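Sorting cans, week whatever

8/8/23

I said I would write something about the summer robotics club at Drimosden, mostly because Eulalia Zapata kept asking, and I have put it off because I wasn't sure I had anything nice to say. I still am not, but here goes.

For those who don't know, I help out two evenings a week. Facundo Navarrete runs the sessions. He is patient and he knows his stuff, and none of what follows is a complaint about him. The club has 19 members on paper and usually 9 in the room once the weather turns decent. This year's project is a two-armed robot that has to pick up a can and put it in the right tray. It all happens in simulation. There was talk in spring of borrowing real arms over the holidays, and then there was less talk, and now we don't mention it.

My trouble with simulation is that it is very polite. The table is always clean. The light never changes because somebody has opened a blind. When I was doing this sort of thing with motors and string, half the evening went on finding out that the cable was in the wrong port, and I learned more from that than from the half that worked. The students disagree with me. They point out that they can reset the whole thing with one key and try again, and that my motors and string never sorted anything. Fair enough.

The part I am most doubtful about is the scoring. The team set itself a target of 300 practice runs before the club's little contest, and they have gone well past it. As of tonight the sheet says 807. Everyone was very pleased with that number and there was a packet of biscuits to mark it. But I asked what a run was, and got three answers. One lad counts a run from when he presses reset. Another only counts it if the hand touches the can. The third counts it if he was, in his words, "properly trying". So I don't know what 807 means, and I don't think they do either. Facundo has asked them to agree on one rule and write it at the top of the sheet, which I thought was the most useful thing said all evening.

Then there is the question of which arm does what. The group calling itself Team Santon wants the left hand to grab and the right hand to stay out of the way. Team Bustamante wants both hands doing something, as there are two of them and it looks better to visitors. I am with Santon, though I have kept quiet. Every extra movement is another thing to go wrong, and I have yet to hear what the second hand would be adding – apart from looking busy.

I will give them this. The argument about how wide to open the hand before going in for the can was a good one. It lasted most of an hour, people drew on the whiteboard, and two of the quieter ones talked more than I have heard them talk since we started. If they had been given a finished script that just worked, we wouldn't have had it. Whether that is down to the robot or would have happened with any puzzle at all, I can't say. I suspect any puzzle.

Eulalia thinks I am being a misery and that I should come to the contest before making up my mind. I will be there. I would like to see them change the starting place of the can without warning and find out how much of this holds up. Facundo says he is thinking about it.

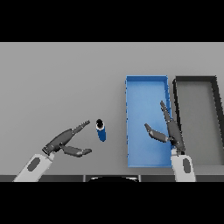 The can, the two trays and both hands open, in the simulator.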